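Open Day

The letter from Hovgate said I had been selected. I have been selected for jury duty, for a timeshare presentation, and once for a root canal by a dentist who wanted to try something, so I read it standing up.

It was an open day. The Hovgate plant outside Hullasville would be showing its neighbors the future of packing, and I was a neighbor, in the sense that their trucks went past my bedroom. There would be a tour, a demonstration and a light lunch. I had worked 40 years in packing, most of them at the old Sanico warehouse before it became a trampoline place, and I wanted to see what had replaced me. I also wanted the lunch.

They gave us stickers at the door. Mine said GUEST in case I forgot. There were chairs for 100 and I had my pick of them, so I took one by the radiator and put my coat on the one next to it, to keep it from getting lonely.

The young man in charge wore a fleece with the company name on it and a headset he did not need. He told us he was excited. He told us we should be excited too, and he left a space for it. A woman behind me unwrapped a cough drop.

"Before we go out on the floor," he said, "we're going to start in simulation."

I asked what that meant.

"It means it's all happening on the computer. The arms, the table, the groceries. Then, when it's good enough, we move it to the real world."

"And where are the real arms?"

"In Takeda," he said.

I didn't know if Takeda was a town, a building or a man with a large garage. I waited for him to tell me. He pressed a button and the screen came down from the ceiling, stopped halfway, thought it over and came down the rest of the way.

So we watched a table. It was a very clean table. I never had one like it. In my day a packing table had tape on it, and under the tape more tape, and somewhere down in the tape was a coffee ring older than the foreman. This one stood on a floor that went off to the horizon in squares, with no walls and no clock. I thought, well, there's your trouble, how does anybody know when it's break?

"What's it packing?" said the woman with the cough drop.

"Groceries," he said. "Mixed items. Very challenging."

"That's not groceries," she said. "That's what's left in my cupboard the week before payday."

He laughed the way you laugh with a headset on. Then he explained that the arms did not get tired, and did not take sick days, and had been practicing since September. I had a fellow start on my line one September. By lunch on his first day he could do tuna, soup and gelatin without looking, and by the end of the week he had quit to sell boats. I offered this to the room. The young man wrote something on his tablet.

"How many tries has it had?" I asked.

He looked pleased to have a number. "This task? 1,124."

"And how many of those did it get?"

"We're really more interested in the trend," he said.

I know about trends. My knees have one.

He dimmed the lights and let it run. I'll admit I leaned forward. I had meant to sit there with my arms crossed, and I had been doing it well, but there is something about watching work that isn't yours. You start to help. My right hand came up off my lap on its own and opened a little. Left a bit, I was thinking. Come down on it. It's a can, it wants to be picked up, it was made for it.

"Don't rush it," I said, out loud.

"It can't hear you," said the young man.

"Neither could the boat fellow," I said.

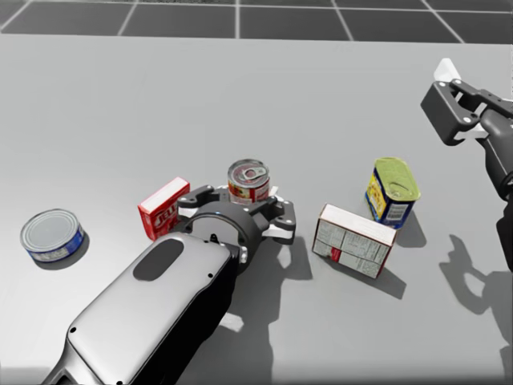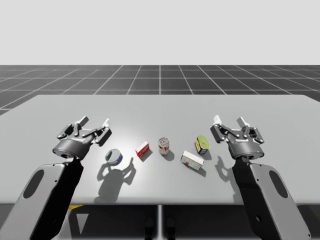
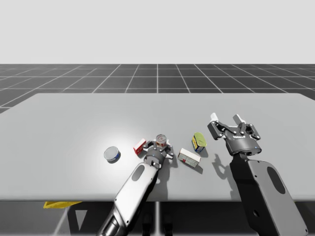

Two arms and the groceries, on the screen at the Hovgate open day.

Afterward the lights came up and he asked if there were any questions. The woman wanted to know about parking. I wanted to know who had put the boxes down crooked like that, and he said it was done on purpose, to make it harder. I told him that at Sanico we'd had a man who did that for free.

Lunch was a sandwich in a plastic wedge. The lid had a tab that said LIFT HERE, and when I lifted it the tab came away in my fingers and the lid stayed where it was. I tried the other corner. The young man came over, took off his headset and had a go with his teeth.

"Any trend?" I asked him.

He said to give it a minute, and went to look for scissors.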